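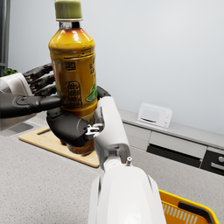 Bottled tea with a golden-yellow label, just above the chopping board.

Churros going soft in the box before people get them home - what packaging works?

Asked by Noelia Herrero in Street Food and Takeaway
Viewed 3332 times

Hello all! I've got a churros stall at the Rallstead evening market and I'm having the best time with it, I really am. We did our first season last year with plain paper cones and everybody ate on the spot, so no trouble at all. This year people have started asking for a dozen to take home (lovely problem to have!) and I bought a stack of white folding card boxes with a tuck-in lid, the sort you'd put a small cake in.

They look gorgeous. We stamp them with our little sun logo and customers love them. But the churros come out of the fryer crisp as anything, go into the box, the lid goes down, and by the time somebody has walked to their car they're bendy. I tested it myself at home with a kitchen timer and after five minutes the lid was damp inside and the sugar had turned to syrup. After 30 it was like eating a warm scarf.

Things I have tried so far:
Leaving the lid open. Works, but people want to carry the box in a bag and then there's sugar all over the bag.
Kitchen roll underneath. It sticks to the churros, and pulling paper fluff off your pudding isn't much fun.
Greaseproof underneath. Keeps the box clean but did nothing for the sogginess that I could tell.

I'd love to keep a box of some kind because of the stamp and because a dozen in a cone is silly. Is it a different box I need, or a different liner, or am I packing them wrong? I also do a pot of chocolate sauce to go with them and I'd like that to travel in the same box if there's any way of doing it. Prices matter a bit but I'd pay a few pence more per box if the churros got home crunchy!

Iraklis Dimitriou
Member, 905 helpful votes

Oh, I love this one, I went through exactly the same thing with loukoumades and it nearly drove me up the wall. Good news, it can be fixed, and you can keep your stamp.

What's happening is steam. A churro fresh from the oil has a lot of water still trying to get out of the middle. In a cone it goes straight up into the air. In a closed box it hits the lid, cools, and drips back down on your sugar. So you want three things sorted, and I'd do them in this order.

Vents first. Look for boxes sold for chips or fried chicken, they come with slots or half-moon holes punched in the sides near the top. Sides are better than lid, as the lid gets covered by the next box when somebody buys two. If you've still got a pile of the cake boxes, don't bin them! Use an ordinary office hole punch on the flat card before you fold it, a few holes along each long side just under the lid. Takes an evening with the radio on and you'll use up your stock.

Then the board itself. White coated card is smooth on the inside and holds the wet on the surface. Plain brown uncoated board drinks a little of it up, so you get less dripping. It will show grease spots on the bottom, which is why you still want a sheet of greaseproof under the churros. Just under, mind. Don't wrap it up and over the top, that's a second lid and you're back where you started. Your stamp will look terrific on brown, by the way, try a dark ink.

Last thing, and this made the biggest difference for me: let them stand before they go in. Straight from the fryer to a wire rack, two minutes, then sugar, then box. I used to think customers would grumble about the wait. They don't, they stand there watching and buy a coffee.

Lay them all the same way in two layers with the second layer crossways over the first, so there's air between. Don't squash a dozen into a box meant for eight. I use a size up from what the supplier suggests and it's worth every penny.

For the sauce, use a small lidded pot and a card divider. You can cut a divider out of a spare lid - one strip with a slit in it, folded to an L and pushed into the corner. Fill the pot at the last minute and wipe the rim, or the lid pops off when it warms up. If your sauce is very hot it'll steam as well, so I'd let it drop to warm before it goes in.

Do tell us how you get on, I'm properly excited for you. Home-time churros! 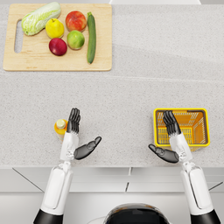
Jaanus Rimkutė
New member

just use paper bags?? we do doughnuts in brown bags with the top left open and they are great. way cheaper than boxes. you can stamp a bag too

Milagros Villanueva
Member

Iraklis has covered the main part beautifully so I'll only add bits from our side. We run two carts, one of them down in Trujillo for the summer and one here, and takeaway boxes are most of what we sell after eight in the evening.

Ask for samples! I can't say this loudly enough. Most packaging firms will post you a handful of different boxes for nothing or for the cost of the stamp. I once got a whole parcel from Clulla with five styles in it and we spent a very happy afternoon frying and timing. The one I expected to win came last. Fry one batch, split it between the boxes, shut them all together, and open them all at the same moment. Write on the lids which is which, or you'll forget like I did.

On Jaanus's bags: they're good for three or four pieces and I do use them for small portions. With a dozen, the ones at the bottom get crushed, and I've had grease come through on to somebody's coat in August. So I'd say bags for small, vented box for big.

Sugar is worth a look too. We now send takeaway orders out with the cinnamon sugar in a twist of greaseproof and the customer shakes it on at home. Less syrup on the churros, and children go mad for doing it themselves. It's become the bit people mention when they come back.

One more thing about the hole punching. Do it well clear of the fold lines. I punched right on the crease the first time and the sides gave way when we stacked them.

Comment from Noelia Herrero

You are all wonderful, thank you! I punched a few cake boxes last night and did the wire rack trick, and even that much was a huge improvement - still a proper crunch after the drive to my sister's. I've sent off for brown vented samples and I'm stealing the twist of sugar. Jaanus, I'll do bags for the threes. Does anyone know if the L-shaped divider holds up if the box gets carried on its side? My customers are not gentle.

Comment from Iraklis Dimitriou

On its side, no, nothing will save you! Put a sticker on the lid with an arrow and hope for the best. A bag with a wide flat base helps a lot though, the box can't tip in it.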